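Stetbridge Repair Library to Open Small Parts Exchange in June

STETBRIDGE - The Stetbridge Repair Library will open a small parts exchange in June at its Skudham Road branch, giving residents a free place to drop off and pick up the odds and ends that household repairs tend to need.

The exchange will take caps, knobs, springs, hinges, buttons, screws and plastic fittings from appliances, furniture and toys. Items are sorted by size and kept in open drawers along the back wall. Members may take up to seven parts per visit. Non-members may take two.

The library opened in Stetbridge with 205 members and now has 2000. Staff logged 62 requests last year for parts that are no longer sold, most of them for kitchen appliances and older radios. Many of those requests were later filled from items other members had at home.

Funding for the drawers and shelving comes from the Beyene Fund, which also paid for the library's sewing room. The Drotevach branch will get a smaller set of drawers later in the year if demand is high enough.

Batteries, light bulbs, gas fittings and anything with a frayed cord will not be accepted. Parts should be clean and, where possible, labeled with the make and model they came from. Unlabeled parts are welcome too - they go in the mixed drawer.
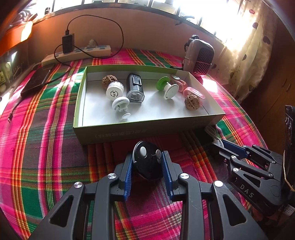

By the Stetbridge Repair Library Press Office

Residents who want to donate before the opening can leave parts at the front desk in any small box or a box lid. Larger donations, such as the contents of a workshop, need to be arranged ahead of time by phone.

The exchange will be open from 10 a.m. to 4 p.m. on all regular library days. Membership forms are available at both branches.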